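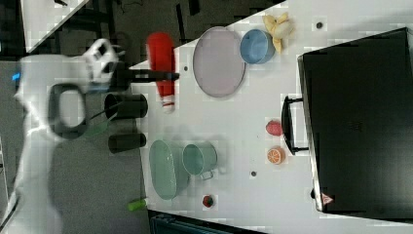

Why does the arm stop for a moment partway through a reach when the planner reports success?
The trajectory handed to the controller contains two waypoints with the same timestamp. The controller rejects the segment, holds position, and resumes when the next replan arrives.

Ticket status: resolved
Component: Hunum planner, trajectory post-processing
Reported by: Oona Laaksonen
Assigned to: Jae-in Cheon

Original report (Laaksonen)
Tabletop reach tasks on the Drastley cell hesitate in mid-motion. The arm holds, then continues to the same goal. The planner log shows SUCCESS for every request. The controller log shows "segment rejected: non-increasing time" at the moment of each hold. Reproduces with bottle and cup targets. Does not reproduce in simulation. Started after the December update of the planner package. Control rate unchanged.

Cheon
Please attach the controller log at debug level and the raw trajectory before smoothing. Also confirm whether replanning is on. Simulation runs with replanning off by default, so the two setups may not match.

Laaksonen
Replanning is on, period 400 ms. Logs attached. With replanning off on the real arm there are no holds, but the arm also ignores object pose updates, so I can't leave it that way.

Cheon
Confirmed from the logs. When a replan lands, the splicer keeps the unexecuted part of the old trajectory up to the splice point and appends the new one. The first waypoint of the new trajectory repeats the last waypoint of the old one, with the same time. The old smoother dropped duplicates. The new one expects clean input and passes them through.

I first suspected the perception side, as Wuva publishes object poses with its own clock. Checked the offset and it was stable. Not related.

Workaround until the fix is merged:
Set splice.drop_duplicate to true in the cell config.
Set splice.min_dt to 4 ms.
Restart the planner node. A config reload is not enough – the splicer reads these values only at startup.

Laaksonen
Applied both. Ran 30 reaches with replanning on. No rejected segments. One run aborted with "goal tolerance violated" at the end of the motion. Same root cause?

Cheon
No. The goal moved inside the last replan window and the tolerance check used the old goal. Please open a separate ticket and attach that run only.

Fix merged Friday. Duplicate removal now happens in the splicer regardless of config, and the planner returns an error if any time step is zero or negative. Regression test added using the trajectory from this ticket. The Engelhardt cell uses the same splicer and needs the same update.

Laaksonen
Updated, workaround removed, holds are gone. Tolerance issue filed separately. OK to close.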